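July, 6.40 in the morning

Up before the alarm again. Cold in the kitchen and the window over the sink had fogged right up. I made toast, ate it standing, and was out the door by seven with the box of glasses on the passenger seat, the belt done up around it so it wouldn't slide at the roundabout.

We are still sorting out the drinks for the Haldane opening. I said I'd look after that part and I'm a bit sorry I did. The food is easy enough, most of it is coming from Flarkidwood on trays and all we have to do is take the film off. The drinks are a different matter. There will be 80 people if everyone who said yes turns up, and I've asked for 100 glasses so we aren't washing up in the middle of the speeches. The hire place quoted $2 a glass, breakages on top. The whole drinks budget is $1,219 and that has to cover the ginger beer, the juice, the ice, the glasses and the dispenser from Turness. I went through it twice last night at the table and it fits, but there's not much left over.

The dispenser came yesterday. I had pictured something bigger. It has a black body with a silver band, a red tap handle, and a metal tray underneath for the drips. I wiped it all over with a damp tea towel and then a dry one. The chrome shows every fingerprint, so I'll have to do it again on the day, probably more than once. I need to remember a cloth just for that. The blue one, not the one with the burn mark.

The round white table suits it better than the trestle did. The trestle wobbles at one end no matter what you fold up and put under the leg. On the round table people can come at it from either side. It does mean there's less space for the glasses, and I think they'll have to go on the sideboard, with someone bringing a few over at a time.

I spent a good part of the morning on which glasses to use. There were the plain straight ones, which are cheap and stack badly, the stemmed ones, which I ruled out straight away with kids coming, and the clear ribbed ones. I like the ribbed ones. They're easy to hold and they look like something you'd have at home. I stood one on the tray beside the spout to see about the height, and had another look at how the tray would go with more than one glass on it at a time. 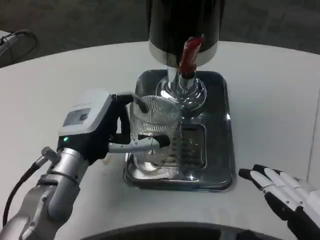
Go with the ribbed ones and stop fussing, was the message back when I asked the others, they hide the smears and the plain ones look like a dentist's. Fair enough. A second reply came in while I was having lunch, asking whether they'd go through the dishwasher, and I had to ring the hire place to find out. They will, top rack only.

So that's settled. I've put the ribbed ones down on the order form and crossed out the others.

After lunch I did the cupboard under the counter. It needed it. There were three half-used packets of serviettes, a jug with no lid, a lid with no jug (not the same size, I tried), and a tin of Jollolach biscuits that went soft a long time ago. I threw the biscuits out and kept the tin. The serviettes don't match but I've put the green ones and the cream ones together in a basket and they look all right. The jug will do for water.

Things still to do, so I don't lie awake with them:

- ring Turness and ask if they collect or if I have to drive it back
- ice, and somewhere to keep it
- a towel for the floor under the table
- pay the deposit on the glasses
- labels for the juice
- blue cloth

The floor towel is from last year, when the lino by the drinks got so sticky that it pulled at my shoes. I don't want to be on my knees with a bucket at ten at night again.

Got home a bit after four. It was already getting dark. The heater took ages to warm the front room so I sat in the kitchen with the oven door open after the potatoes came out. Had the potatoes with the end of the cheese and some beans. My back is sore from the cupboard.

I haven't decided on the colour for the tablecloth, or whether to have one. The table is a nice clean white and a cloth would only get wet near the tray. Against that, a cloth would cover the legs and I could keep the spare bottles under there, out of everybody's way. I might take the grey one in and see how it hangs. If it's too long I can pin it.

Forgot to buy milk. Black tea, then bed at nine thirty.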